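Guvau Cabin Help – Ticket log
Subject: Booking calendar shows our cabin as taken for all of March
Property: Jotemham Lodge, upper cabin
Opened by: Mamta Tiwari
Handled by: Randa Smadi
Opened: September 23, 2026
Status: Solved

Mamta Tiwari wrote:

Hi Guvau team! First off, we love the new site. The trail maps load so much faster and guests keep telling us how easy it is to find the ski track pages. But something odd is going on with our upper cabin. The booking calendar has every night in March blocked out, and I only have one real reservation that month (a lovely family who come back every year for the cross-country tracks). The lower cabin looks fine. I tried a different browser and I tried my phone, same result. I also logged out and back in, and cleared the cache, because I know you'll ask!

We use Fellero to sync with the other listing site, if that matters. I changed the minimum stay over there last night, from two nights to five, to cover the ski race week.

Randa Smadi replied:

Hi Mamta, so glad the maps are working for you – they were a big job. And thank you for trying the cache already! I can see the blocked nights from my side too, so the trouble is in the calendar data and your browser is fine. I'm going to look at what Fellero sent us overnight. While I do that, please leave the calendar alone if you can. Opening the nights by hand will look fine for a few minutes and then the sync will close them again.

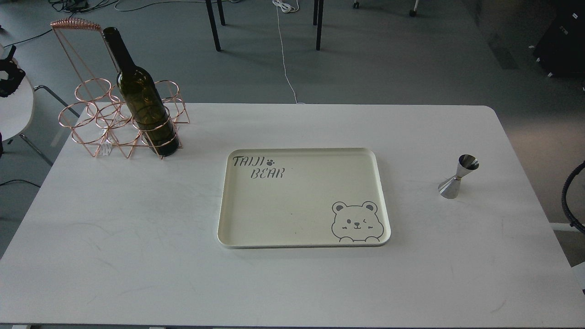
Can guests still send a request for blocked nights while the ticket is open?
They can write to you through the contact form on the cabin page, but the Book button stays gray until the nights are open again.

Mamta Tiwari wrote:

Good to know, I've put my email at the top of the cabin page for now. Two people have written already, one asking about the snowshoe trail up past the lake and whether dogs are allowed on it (they are, on a leash). So the page is getting found!

One more clue. On the Fellero side the upper cabin shows March as open. Green all the way across except for the family.

Randa Smadi replied:

That is a really helpful clue, thank you! Here's what I have so far:

Sync log, upper cabin: last run finished, no errors
Sync log, lower cabin: last run finished, no errors
Minimum stay, upper cabin: 50
Minimum stay, lower cabin: 2

See the third line? Our copy of the minimum stay is 50 nights. No month has room for a stay that long, and your family sits right in the middle of the season, so the calendar closes everything near them. Could you look at the rule in Fellero and tell me exactly what's in the box? 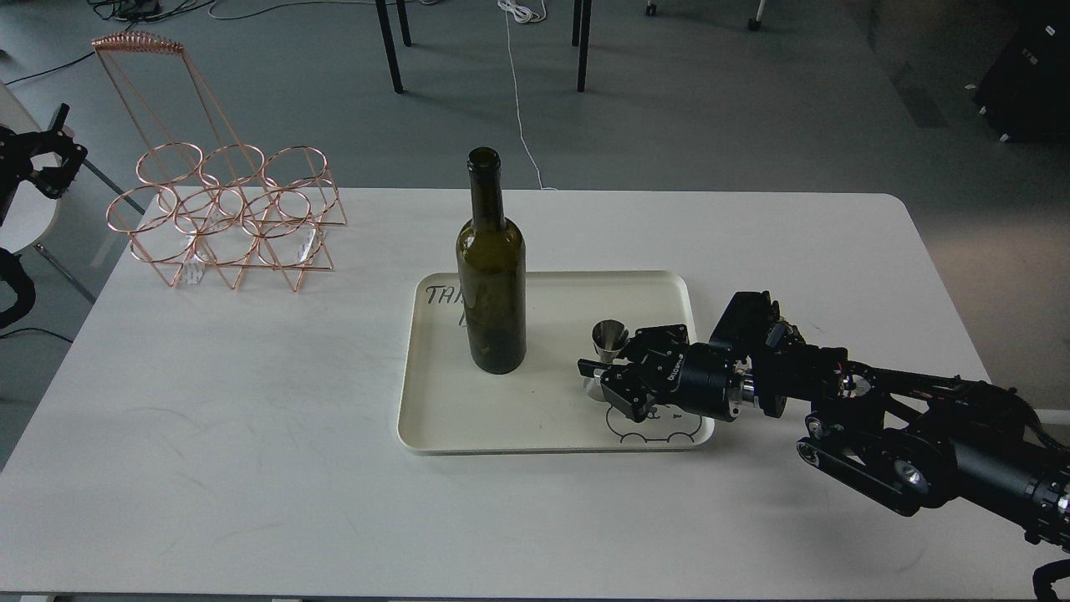

Tray, bottle and wire rack on the table

Mamta Tiwari wrote:

Oh my goodness, it says 50! I must have hit the zero when I was tabbing to the next box. Their calendar doesn't shade nights by minimum stay, so it all looked green to me. I've put it back to 5 and saved. Still blocked on Guvau after a refresh, though.

Randa Smadi replied:

Great find! The refresh won't pick it up by itself. Rule changes come through on the full sync, and that runs overnight. You can start one yourself:

1. Open Settings, then Connected calendars.
2. Click the three dots next to Fellero.
3. Choose Full sync and wait for the green check mark.
4. Open the upper cabin calendar and look at March.

Stay on the page until the check mark shows up. With two cabins it should be quick. The Arellano cottages down the valley have nine units on one account and theirs takes a good deal longer.

Mamta Tiwari wrote:

Done, and March is back! I clicked through the whole month and only the family's nights are closed. I made a test booking for race week as well, and it asked for five nights, just as it should. 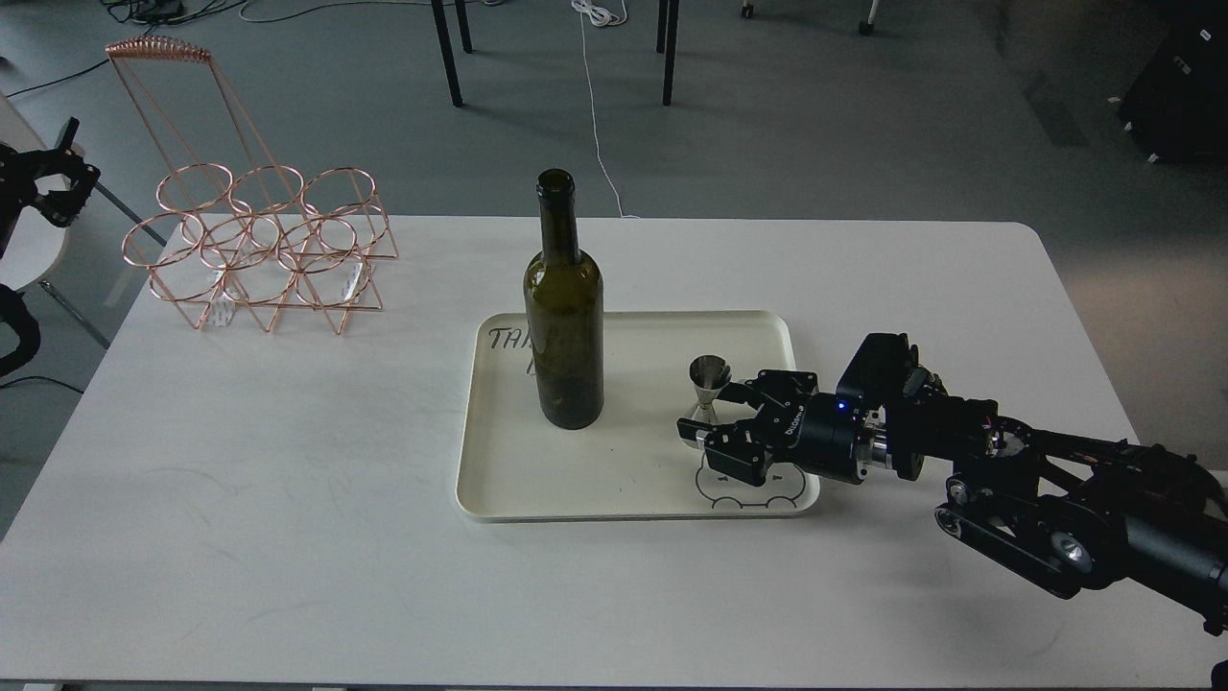
I canceled the test right after and the nights opened up again on both sites, so the sync is working in both directions. The only thing left is the cleaning fee. It came up as 200 on the test booking, and that's correct for the upper cabin, but I'd like it to show before guests pick their dates. Is there a switch for that?

Randa Smadi replied:

There is! Go to Prices, then Extras, and tick "Show on cabin page" next to the fee. It shows up right away, no sync needed.

I've also passed your case along to the calendar team and asked for a warning when a minimum stay goes above 30 nights – I'd love to see that one built. Closing this now, but reply here any time and the ticket opens again.

Mamta Tiwari wrote:

Ticked it and it's there. Thank you so much, Randa! Now I can get back to updating the hiking page.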